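Duvar (album)

Duvar is the second studio album by the instrumental folk-rock group Altıntaş, released on the small Skarnusstead label. It is a record of long, winding tunes built on saz, electric bass, hand drums and a wheezing pump organ, and it remains the best place to start with a band whose music rewards every minute spent on it. The album runs for 43 minutes and has no singing at all until its last track.

Background

Altıntaş began as a duo. Thu Trình, a bass player who had spent several years in wedding bands, met the drummer Kwaku Agyeman at an open rehearsal, and the two started working up pieces from nothing more than a bass line and a frame drum. Their debut, Biltetti, was taped over two weekends and pressed in an edition of 50 cassettes. It is a rough and very likeable thing, full of false starts and tape hiss, and copies are now hard to find.

For the follow-up the pair wanted more colour. They brought in two further players, on saz and organ, and became a quartet. Trình has spoken of wanting the bass to "walk around the room" while the other instruments held still, and that idea runs right through the finished album. The title is the Turkish word for "wall", and was first used as a nickname for the thick block of organ chords that opens the record.

Recording

The sessions took place in November in a former grain store with a stone floor and a very high roof. The group played facing one another and kept most of the first or second takes. Agyeman put his drums at the far end of the building, which gives them the lovely delayed bloom that can be heard all over side one. Headphones were used only for the organ overdubs.
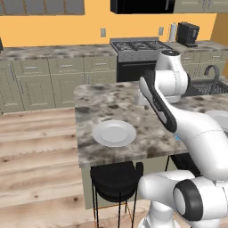

Overdubs were kept to a minimum. The saz was doubled on the title track, and a second bass part was added to "Low Orchard", where the two lines chase each other for nearly four minutes before settling on the same note. It's a thrilling moment, and one that the band has never tried to repeat on stage. A planned string part for the same piece was written out in full and then dropped.

Mixing was slower. An early version had the drums much louder and the organ tucked away at the back, and Trình felt that it made the record sound like two separate albums playing at once. The final mix brings everything closer to the middle and leaves plenty of air around the saz. The early version has never been released, though a few minutes of it were played on a local radio programme.

Music

Side one is the louder half. "Duvar" starts with the organ alone, holding a single chord long enough for the ear to begin picking out small wobbles in the tuning, and then the drums come tumbling in with a rhythm in nine. "Salt Road" is shorter and faster and is the closest the group comes to a dance tune. "Low Orchard" closes the side.

Side two moves at a gentler pace. "Ferry, Evening" is a duet for bass and frame drum, much in the manner of the debut, and it shows just how well the two founders listen to one another. Agyeman plays almost all of it with his fingertips. The saz returns for "The Long Field", a wonderful slow piece whose main tune is passed from player to player and changes a little each time. The closing "Lamp Song" is the only track with voices: all four members hum the melody in unison over a drone, slightly out of tune, and the effect is deeply touching.

The saz playing deserves special mention. Its lines are bright and dry, with very little ornament for most of the record, so that when a proper run of quick notes does arrive, halfway through "The Long Field", it feels like a window being thrown open.

Release and reception

Skarnusstead issued the album on vinyl and as a download. The first pressing came in a plain grey sleeve with the titles stamped by hand, and some copies list "Salt Road" and "Low Orchard" in the wrong order. A second pressing corrected this and added a folded sheet with the tunings used on each track, a real gift to anyone hoping to play along.

Early notices were few but warm. Writers tended to praise the drum sound and the patience of the longer pieces, while one or two found "Ferry, Evening" too slight for its place at the head of side two. Opinion has since swung in its favour, and it is now a regular opener at the group's concerts.

Track listing

Side one
Duvar
Salt Road
Low Orchard

Side two
Ferry, Evening
The Long Field
Lamp Song

See also

Biltetti (album)
Skarnusstead discography

Page last edited 2021-07-18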